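Search products, parts and guides

Trummont Ellery Glass-Topped Coffee Table

Item 1634
Shares 13

The Ellery is a coffee table with a glass top and an open space under the glass for the things that usually end up on the table anyway. Snacks, remotes, coasters, a deck of cards, the mail. You can see what is in there without bending down, and the top stays free for cups and plates.

It has been in the Trummont living room line for several years and is the table we get the most questions about, so this page is longer than most. Sizes come first, then the glass, the lower level, assembly, care and spare parts.

Size and weight

Length 103 cm
Width 56 cm
Height 43 cm
Space between glass and lower level 13 cm
Weight, assembled 27 kg

The height suits most sofas with a seat between 40 and 46 cm. If your sofa is lower than that, look at the Perken, which has the same glass on a shorter leg. The Perken does not have the lower level.

Leave at least 40 cm between the table and the front of the sofa. People with long legs will want more. In a narrow room, measure with the recliner open if you have one, and check that the door to the room still swings all the way.

The glass

The top is one piece of tempered clear glass, 10 mm thick, with polished edges. Looking straight down, it is clear. Looking at it from the side, the edges are pale green. This is normal for clear glass of this thickness and comes from the iron in it. We are asked every month if a customer has been sent tinted glass by mistake. Low-iron glass is available to order and has a much fainter edge color, but it costs more and takes longer to ship.

The corners are rounded. They are still glass corners at shin height, and families with children who are learning to walk should fit the clear corner guards, sold as a set of four.

The top rests on eight clear pads and is held in place by its own weight. It does not clamp or screw down. Do not sit or stand on it. The top is rated for 35 kg spread evenly. Tempered glass is strong across its face and weak at its edges, so the usual cause of a broken top is a knock on the side with something hard, such as a vacuum cleaner head or a toy truck. When it does break, it breaks into small blunt pieces all at once.

Hot cups are fine on a coaster. A pan straight from the stove is not. Keep very cold and very hot things away from each other on the glass.

The lower level

The lower level runs the full length of the table. It is reached from either long side, so two people on opposite sofas can both get at it. There are no doors and no drawers.

The 13 cm gap takes most flat-packed snacks lying on their sides, paperback books, game controllers, a box of tissues on its side, and most board games. It does not take a standard two-liter bottle standing up. A bottle on its side will roll, and for that we sell the Trusen tray, which drops into the lower level and has a raised rim all the way around. Two Trusen trays fit end to end with a small gap in the middle.

Some people use the trays to sort things, with one for food and one for everything else. Others keep one tray for guests, fill it before they arrive and lift it onto the glass. The tray has rubber feet and will not mark the top.

Bear in mind that whatever you keep in the lower level is on show. Bright packaging is very visible through clear glass, more so with a lamp over the table. If you would prefer not to see it, the frosted top is the same price and fits the same frame. You lose the view of what is running low.

Using it as a snack table

This is how most Ellery tables spend their evenings, so a few practical points.

Individually wrapped cookies and candies are the easiest thing to keep here. They stay fresh, they don't leave crumbs until opened, and they can be moved by the handful. Loose chips and nuts need a bowl. Glass has no grip, and a light bowl will slide if it is pushed, so choose one with some weight or a rubber ring on the base.

Empty wrappers pile up quickly. A cup or small bowl set aside for them keeps them from mixing with the full ones, and with small foil or film wrappers it can be hard to tell which is which at a glance. Empty it before it overflows, as light wrappers will blow off a smooth top when someone opens a window.

Phones do well on the table if they are in a stand. Use one with a wide or weighted base – a tall stand with a narrow foot can tip on glass when the table is bumped. Flat on the glass, a phone set to vibrate is loud and will creep toward the edge. 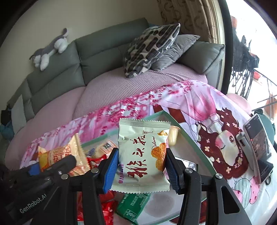 If you do keep food on both levels, put the things you eat least often underneath and rotate them. Packets get pushed to the center of the lower level, where they are the hardest to reach from either side, and that is where the out-of-date ones are found. Once a month is enough for a check.

Sunlight matters too. A glass top lets it straight through, and chocolate on the lower level of a table beside a south-facing window will soften on a warm afternoon. Move the table or move the chocolate.

Assembly

The frame arrives in one box and the glass in another. They may arrive on different days. Do not open the glass box until the frame is built and standing where you want it.

1. Attach the four legs to the long rails with the bolts supplied. Finger-tight only.
2. Slide in the lower level and fix it with the short screws.
3. Stand the frame up, press down on all four corners, then tighten the bolts.
4. Adjust the feet until the frame does not rock.
5. Stick the eight clear pads to the top of the frame at the marked points.
6. With two people, lift the glass out of its box on its long edge and lower it onto the pads.

Check the feet again after a week, especially on carpet. A frame that rocks puts uneven weight on the glass.

The hex key is in the bag with the bolts. You will need your own screwdriver for step 2.

Cleaning

Wipe the top with a damp microfiber cloth and dry it with a second one. Glass cleaner is fine but spray it on the cloth, so that it doesn't run down the edge and onto the pads. Vinegar and water works as well.

Sticky spots from candy or soda should be softened with warm water for a minute before wiping. Never use a blade or a scouring pad. Sugar grains and salt can leave hairline scratches if they are rubbed around, so brush crumbs off first.

The underside of the glass gets dusty and greasy too, mostly from hands reaching into the lower level. You can do it in place by reaching in with a cloth from each side. For a proper clean, two people can lift the top off and stand it on a folded blanket against a wall.

The lower level needs only a dry cloth or the brush head of a vacuum.

Spare parts

Clear top, item 561
Frosted top, to order
Low-iron top, to order
Pads, set of eight
Adjustable feet, set of four
Corner guards, set of four
Bolt and screw bag with hex key
Trusen tray, single or pair

Tops are shipped in a wooden crate and need a signature. Please check the glass before you sign. If a corner is chipped, refuse the delivery and call us, and a new one will go out when the next crate is packed. A chipped top should not be used even if the chip is small.

Legs and rails are not sold separately for tables made before the bolt size changed. To find out which you have, look at the sticker inside the left rail. If there is no sticker, send us a photo of one bolt next to a ruler.

Delivery and returns

The frame ships in three to five working days. Glass takes a little longer. Orders placed in December should allow extra time for the glass, as the carrier limits crated freight before the holidays.

Unused tables can be returned within 30 days in the original boxes. Keep the foam corners from the glass box until you are sure. We cannot collect glass without them.

Comments (13)
Share this page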